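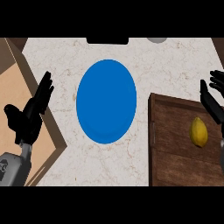 Plimon Two-Arm Sim Kit, Club License

Simulated tabletop for student teams. Two arms, two black five-position hands, props, scoring. Runs on the club's own machines, no hardware needed. Same build the Ririer league uses for its qualifying rounds.

In stock. Download link by email. Questions to Tuva Öberg at the club store desk.

What you get
Table scene with stone top (white, veined)
Left and right arm, separate control channels
Props: blue plate, open box, wood tray, lemon, more in the prop folder
57 starter layouts
Scoring script plus log viewer
Coach guide, PDF, 54 pages

Starter task
Lemon begins in the tray, right side. Right hand picks it up, sets it on the plate. Left hand takes it from the plate and drops it in the box. Full points only if the plate stays put. Handing off in the air is allowed from Level 2, not before, teams keep asking.

Both hands start open, off the plate. If a hand starts closed your config is old, get the new one from the downloads tab.

Controls
Gamepad, keyboard, or script. Finger values go 0 to 1023, per finger, thumb has its own channel. Beginners should use the grip presets. Thumb is slow on purpose, dont try to fix it in the config, the scorer checks.

Camera
Default view looks down steeply over the table. Objects high up get cropped in this view, fine for the starter task. Side view is on F2. Match runs are scored in default view only so practise in that one.

Known issues
Lemon rolls if you release it too high over the plate. Lower first, then open.
Tray wall catches the right thumb on some layouts. Come in from above.
Log viewer forgets the team name after a restart. Fix coming in December.
Veins in the stone look like objects to simple color trackers, esp the tan ones. Kwaku Aidoo has posted a filter for this in the team forum, use it or write a better one.

License
One club, one season, any number of students. Two coach logins. Extra logins on request. Schools buying for more than one club want the Hegarty bundle instead, seperate page.

Returns
None once the key is used. Wrong version? Write before you activate, we'll swap it.

Add-ons
Gosus prop pack (kitchen)
Extra layouts, Level 2
Printed coach guide

Support
Key and download problems: Tuva Öberg
Rules and scoring: Sinéad Horgan, evenings after 6 are best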